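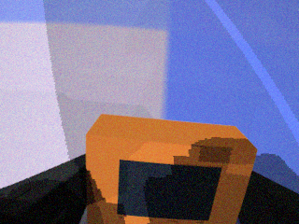 The Long Way Over to Havbridge

Print this article | E-mail to a friend

By the time the riders hit the gravel above Skondside, the early break was down to four and the rain had finally quit. What a finish it set up! The last climb tops out at 3296 feet, and Team Vindier went at it from the very bottom — one attack after another, until only the Thibodeaux leader could hang on.

The two of them crossed the top with 9 seconds on the chase and dropped into Havbridge like kids let out of school. It came down to the last 200 meters, and Vindier had it by half a wheel. Some 2000 people were packed along Main Street, and I think I'm still hoarse.

Contact us | Copyright, all rights reserved | Back to top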